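Home gym on 100 bucks, kettlebell or bands?

Started by tuppence_lifts, Jun 16, 2018

tuppence_lifts
I have $100, a spare corner of the bedroom, and shoulders that have spent years at a desk becoming part of my ears. Rowing and pressing are what I'm after, three sessions a week. The choice is one 16 kg Kondach kettlebell or the full Jonine band set with the door anchor. I can't do both without explaining myself to the person who shares the bedroom. Opinions?

gravelguts
Kettlebell. It's a lump of iron with a handle. I've had mine since uni and it has needed the same maintenance as a brick.

Ermelinda Matos
Bands, if the shoulders are the problem. You can start light on pull-aparts and face pulls and work up by grams, more or less. A 16 is a fine weight for swings and a miserable one for learning to press with cranky shoulders. My physio had me on the yellow band for all of January and I have never felt so humbled by a piece of rubber.

gravelguts
Bands snap. Mine got me across the ear mid-row and I lost an argument with a doorknob on the way down.

Ermelinda Matos
How old was it?

gravelguts
Not relevant.

Ermelinda Matos
So, old.

halfrep_harry
I wrote up what I do with both, for whoever wants it. Twenty-one minutes including the sulking.

1. Warm-up. Arm circles, ten each way, then band pull-aparts, two sets of 15. Take off your watch and rings before you touch a handle. A kettlebell resting on the back of the wrist will find anything you've left there. 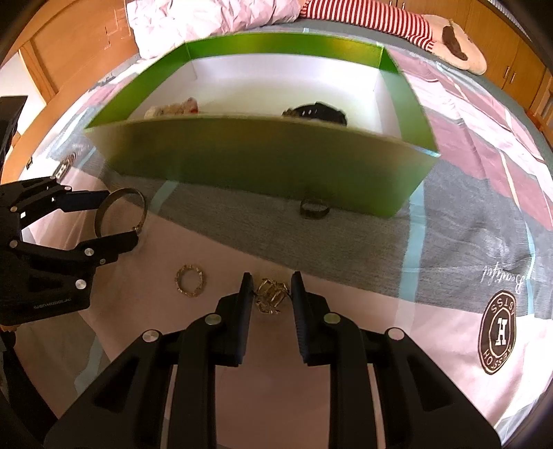

2. Rows. One hand on the bed or a bench, back flat, pull the bell to your hip. Three sets of eight a side. Elbow goes back, not out like a chook.

3. Half-kneeling press. Band under the back knee or bell in the rack position. Three sets of six. If your ribs flare, go lighter and tell no one.

4. Suitcase carry up the hallway and back, twice a side. Walk like you're not carrying anything. The dog will follow.

gravelguts
Good list. Disagree with the hand on the bed, mattress is too soft, you end up wobbling about like a jelly. Use a chair.

halfrep_harry
My chair has wheels.

gravelguts
Use a different chair.

clean_and_jerky
Nobody's mentioned second-hand. Angelovski on the highway has a bin of used bells out the back, colour mostly chipped off, weigh the same. You could get a 12 and still afford bands.

Ermelinda Matos
Seconding this. A 12 and a light band would be my pick by a mile.

tuppence_lifts
Went with the 12 and the bands. Told the other half it was one item in two parts. Harry, are the rows every session or just two of the three?

halfrep_harry
Every session. Presses you can skip on the middle one if your neck's complaining.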